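Luta two-arm kit, worth it for a small pottery place or should I just rent?

Posted in Automation > Small Business

wumura_clay

Hi all. Quick one, have to decide before January. We do mugs and small tableware, workshop out the back, shop at the front. Been offered the Luta kit (two arms, two grippers, the base plates, software licence for a year) through Seixas, who also do it on a monthly rental with somebody coming out to set it up. What we want it for is dull: taking finished mugs off the bench, putting them on stands and racks for the shop and for photos. Odd shapes, some faceted, handles all over the place. We went through 231 pieces last month and it eats up my arvos.

Things I can't work out from the brochure:
- do the standard grippers cope with glazed stuff or do you need the rubber tips (extra)
- how long to teach it a new shape. Brochure says "minutes". Hmm
- is the rental setup visit any good or is it a bloke with a laptop reading the manual
- does the second arm earn its keep or would one do

Budget isn't huge. Not a programmer, my partner is a bit. Cheers

seixas_renter_2

Had the rental for three months so will have a go, on my break so excuse typing.

Setup visit was good. Took most of a day, and they bolt the plates to the rear edge of the table so measure how deep your bench is first, ours was too shallow and we lost a morning finding another. Ask them to do the calibration in front of you and write the steps down. The written guide skips one of the reboots.

Grippers. Standard two-finger one is fine for us on plain mugs. Rubber tips we bought later and wouldn't be without for anything shiny. Get them in the first order, postage on its own is silly.

Teaching a new shape: not minutes. Well, minutes per demo, but you want a lot of demos. We did 172 for one handle style before I'd leave it alone with stock. Faceted ones took longer than round. Budget a couple of days per shape to start with and it gets quicker when the shapes are simmilar.

Also check the colour of your bench. White mugs on a white table, ours got confused. Brown paper down over most of it helped a lot and costs nothing. Matte, not the shiny stuff. Tape the corners or it wrinkles.

Rent first. Definitely. You can put part of the rental towards buying, or could when we signed, get that in writing.

kilnshed

just buy a bigger rack lol

no seriously one arm would probably do you. Emeo do a single arm kit, cheaper, less fuss. never used it though, only seen the demo

benchtop_and_glaze

Bit more detail on the two arm thing. We bought the Luta outright and run it on nearly the same job, mug trees mainly.

Hanging by the handle is the hard bit, much harder than putting a mug on a shelf. The handle has to meet a peg, the pegs go every which way, and a light wooden stand will shift or tip if the mug pushes on it. So what you want to ask Luta is whether their hanging routine copes when the stand isn't upright. We put that to them before paying and they were fairly straight, said treat it as a separate skill and train it separately. Fair enough.

Our left arm at it with a faceted white one, fingers down into the opening and the handle side towards the post:

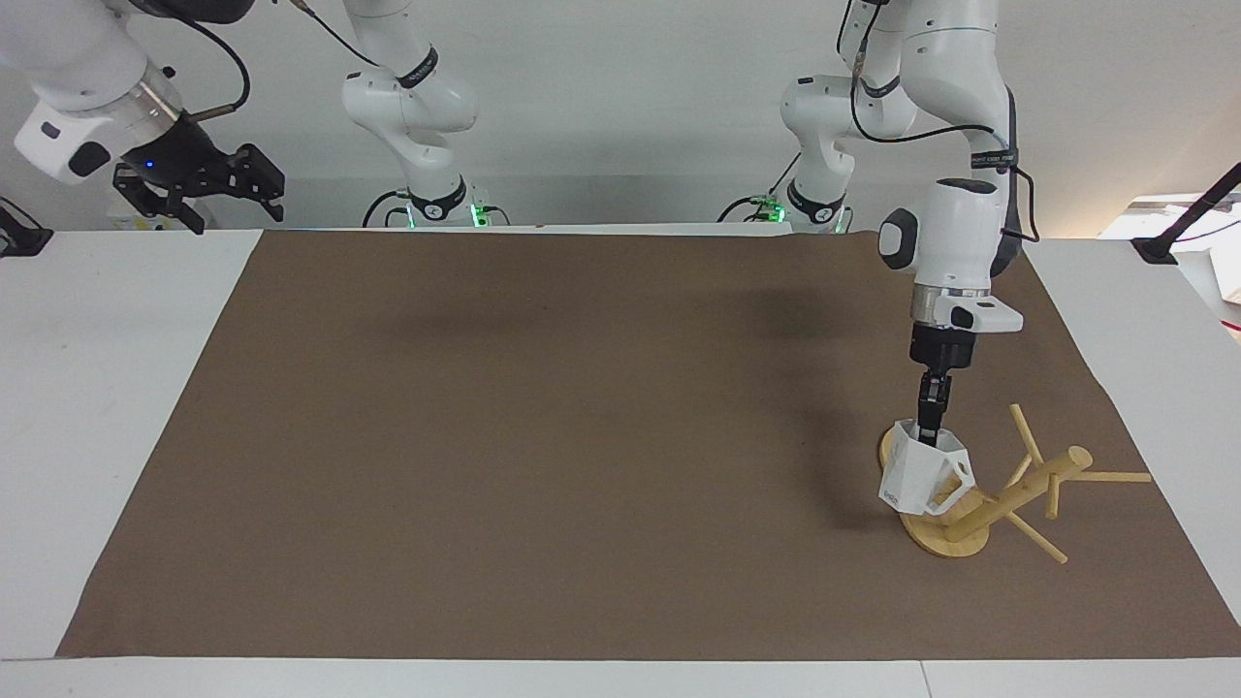
wumura_clay wrote back to ask whether the second arm could hold the stand steady while the first does the hanging, and if that's in the base licence or an add-on. It can be taught, yes, and two-arm tasks were in our licence, but I'd get Seixas to confirm for the rental because their bundle is worded differently. Slower too. For a plain shelf job you'd get by with one arm no worries.

Cable routing: leave plenty of slack near the wrist. Clip it too tight and it pulls when the arm folds over. Spare cables worth having.

Cost wise, beyond the kit we spent another 1,000 on tips, a better light, a decent bench and a heavier base for the trees. The heavier base is the one I'd do first. Support is email only, answers usually next morning, sometimes they send you a link to the page you've allready read.

If you do rent, take your worst mug to the setup visit and ask them to teach that one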